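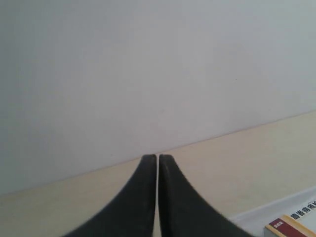
About us

Hello, and thanks for clicking through to the bit of the website most people skip! I'm the person who answers the emails at Giralcombe, and I'm also the person who started it, so you're getting it from the source.

We make tabletops. That's the short version. Plain, pale, smooth ones, for desks and craft rooms and kitchens and the odd classroom, in a small range of creams and tans that I have spent far too many hours of my life looking at. If you want a swirly marble effect or a knotty farmhouse plank, there are some lovely people out there who'll sort you out, and I'll happily point you to them. We do quiet surfaces.

How it started

I used to do paper repairs at home -- old maps mostly, a few songbooks -- and I was working on a dining table with so much grain in it that I kept losing slivers of paper against the pattern. So I made myself a plain top to go over it. Then my sister wanted one for cutting out dress patterns, then her neighbour did, and before long I'd taken over a unit behind the old seed merchant's and was buying sandpaper by the crate. The first proper top we sold is still in use. It has a glue stain in one corner the shape of a boot, and the owner won't let me take it back and refinish it (I've asked twice).

What we make now

There are two tops in the range. The Darix is the bigger one, a warm cream with a matt finish, and it's what most people end up buying. It comes in one length only, 1,068 mm, which fits between the legs of our own trestles and a good many other people's. The Aidoo is its little sister, 458 mm deep, meant for going along a wall where you haven't got room for a full desk. I've got one in my hallway and it holds the post, the keys and, most evenings, the cat.

Both are matt, and I'm stubborn about that. Shiny tops throw the light back in your face and show every fingermark, and if you're threading a needle or sorting beads you don't want a lamp glaring up at you. We do get asked for gloss every spring. The answer is still no, sorry!

The finish itself is called Flosonska, a name we came up with on a very long drive home from a trade fair. It goes on in thin coats and gets rubbed down by hand between each one. Each top then sits for 61 hours before it's allowed out of the drying room. I did try to hurry that along once, in a busy November, and had to do the whole batch again.

About the colour

People fret about the colour more than anything else, so here's my advice. Look at your wall first. A white wall with a touch of grey in it will make a cream top look warmer, and a yellowish wall will make the same top look almost plain white. Neither is wrong, but it can be a surprise when you unwrap it. We'll post you a sample piece for nothing. Prop it against the wall where the table's going to stand and leave it there for a whole day, so you see it at breakfast and again with the lamps on.

Looking after your top

A damp cloth and a drop of washing-up liquid is all it wants. Please don't use scouring pads. Hot mugs are fine on a coaster, hot pans are not fine on anything. If you do get a mark you can't shift, email me a photo before you go at it with something from under the sink -- I've seen most kinds of stain by now and I do enjoy a challenge.

Coming to see us

You're very welcome to visit. We're open from nine until four, and the kettle's usually on from half past ten. It's best to email first so I can make sure there's a Darix set up for you to lean on. Parking is in the yard, past the blue gate, and do mind the kerb.

If a top isn't right for you, you've got 90 days to send it back, and we'll arrange the collection. We'd like to know what didn't suit, if you don't mind telling us. The Aidoo has a rounded front edge because a customer wrote to say the old square one dug into her wrists, and she was quite right.

Samples can be ordered from the form on the contact page. Pop your colour choice in the message box, or ask for the full set if you can't decide.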